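Fairweather Wrist Recorder
Hand-guided capture kit for teaching by example

Overview | What's in the box | Specs | Notes from users

If you want a robot arm to learn a job, somebody has to show it the job, and then show it again, and then show it again with the thing turned the other way. The Fairweather is the tool we built for that part of the work. It clamps to the wrist of a small arm, records what the wrist sees along with every joint position and the opening of the gripper, and saves each try as one tidy episode you can play back, label or throw out.

We use it ourselves nearly every day in the Brurnard workshop, and we are still a bit giddy about how much nicer it makes a long afternoon of demonstrations. You hold the arm by its handle, press the thumb button, do the task, press again. A short beep tells you the episode is on the card. No keyboard, no second person calling out start and stop (we did that for a year and we don't miss it).

The Urkum flower set

Every unit comes with access to Urkum, our own collection of flower handling episodes. We picked flowers on purpose because they are so awkward! Stems bend, petals hide the part you want to grab, and two roses of the same color sitting close together will confuse a model that did fine with blocks and cups. Urkum has 2,073 episodes at the moment, and 609 of those have roses in them. All were made by hand guiding, with people working at their own pace, fast or slow.

We keep the fast moments. A wrist camera swings a lot between the reach and the grasp, and a model that has only ever seen crisp, still views gets lost the first time the arm moves with any speed. So frames with heavy motion blur stay in the set, tagged as such, and you can filter on the tag when you load the data.

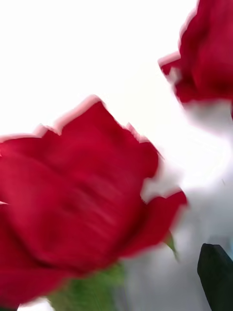 Vaughan Baxter wrote to us that he'd drop the blurred frames for the first few training runs, bring them back in once the reaching looks steady, and keep the joint readings from those moments either way, as they cost next to nothing to store.

We like that recipe and have added a switch for it in the loader. Set it to "late" and the tagged frames are held back until the training step you choose. Set it to "all" and you get everything from the start, our own habit so far.

What you'll notice in use

The clamp takes wrists of different widths and goes on with one knob. Give it a proper turn - a loose clamp shows up as a slow drift in the pictures, and it's a pain to fix later. The thumb button can be mounted on either side, so left-handed folks get the same comfortable grip as everyone else.

Camera and joint readings share one clock. That sounds dull, but it's the thing we are proudest of. In our older Bumuldale kit the two could slip apart over a long session, and we spent many evenings lining them up by eye. Bumuldale owners can read their old cards in the new software, by the way, and the episodes convert without any extra steps.

Bad tries are easy to mark. Hold the thumb button down after the beep and the last episode gets a "miss" label. Please don't delete them all! A fumbled grasp followed by a good recovery can be one of the most useful things in a set.

What's in the box

Recorder body with wrist camera
Clamp and knob
Thumb button with left and right mounts
Handle
7 ft cable
Memory card, holds 200 episodes of ordinary length
Printed quick start card

Loader software and Urkum access are by download. The key is on the back of the quick start card.

Orders placed by noon on Friday go out the same day. Spare clamps and cables are listed under Parts.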